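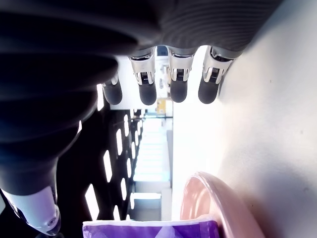 The Hjaltested hand beside a pink bowl.

Lindititz reviewed the Hjaltested four-fingered hand for kitchen and packing duties. The metal joints and rounded black fingertips are well finished, and the ribbed covering wiped clean after each shift.

Over 12 days the hand was assigned 2000 lifts of bowls and soft packages. It completed 1393. Bowls were handled dependably when approached from the rim. Thin bags slipped often, and stacking remained slower than the same work done by staff.

Reviewer Guðlaug Holst finds the product suitable for supervised sorting. It is not yet recommended for unattended household chores. A second review is planned for April.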